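Listenarchiv > Surkusine > Küche und Vorrat > Re: Körbe im Hängeschrank

Wir verwenden Cookies, damit du im Archiv angemeldet bleibst. [Verstanden] [Einstellungen]

Betreff: Re: Körbe im Hängeschrank
An: Liste Surkusine

Elif Naz Yüksel schrieb:
> Ich habe noch zwei von den weißen Drahtkörben übrig und
> weiß nicht, wohin damit. Als Korb benutzt kippt mir alles
> durcheinander, Tütchen rutschen nach unten und ich finde
> sie im September wieder. Hat jemand eine Idee, bevor ich
> sie nach Plarstead zum Tauschregal bringe?

Liebe Elif, liebe alle,

bitte nicht weggeben!! Dreh einen davon um. Ich mache das jetzt seit neun Wochen so und freue mich immer noch jedes Mal, wenn ich die Schranktür öffne. Umgedreht wird aus dem Korb ein kleines Regal, oben eine glatte Fläche mit niedrigem Drahtrand (da rutscht nichts hinten runter) und darunter Platz für alles Flache.

Die Kleinteile kommen bei mir vorher in durchsichtige Boxen. Suppentütchen, Backpulver, der angebrochene Tee, alles hinein und Deckel drauf. Man sieht von der Seite, was drin ist, und ich habe aufgehört, Etiketten zu schreiben, die nach einem Monat sowieso nicht mehr stimmen. Am besten alles erst mal auf dem Tisch ausprobieren und dann in den Schrank damit.

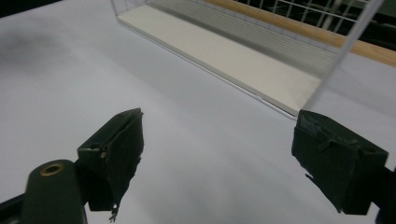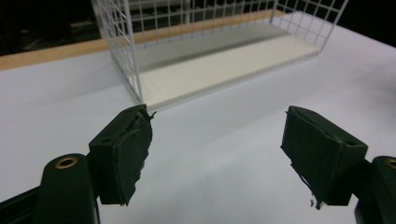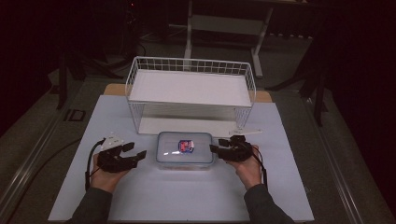
Zuletzt der umgedrehte Drahtkorb, davor die Dose mit dem hellblauen Deckelrand.

Noch zum Messen: Mein Schrankfach ist ungefähr 14 Zentimeter höher als der Korb, da passt oben noch eine Reihe Boxen hin. Wer es knapper hat, legt obendrauf Geschirrtücher oder Backpapier, das geht auch wunderbar. Schwere Gläser würde ich lieber unten hinstellen, mein Draht hat sich unter den Gurken schon etwas durchgebogen.

Und falls du den zweiten Korb wirklich nicht brauchst, Elif: ich nehme ihn sofort, für das Fach mit den Gewürzen!

Viele Grüße aus Tallard

Kommentare (3)

Arai: Gerade ausprobiert, klasse! Bei mir stehen jetzt die Müslischalen oben und die flachen Teller drunter.

tallard_sued: Geht das auch im Kühlschrank? Meiner hat so ein blödes hohes Fach.

Elif Naz Yüksel: Überredet, beide Körbe bleiben vorerst. Der Gewürzkorb muss also noch warten, tut mir leid :)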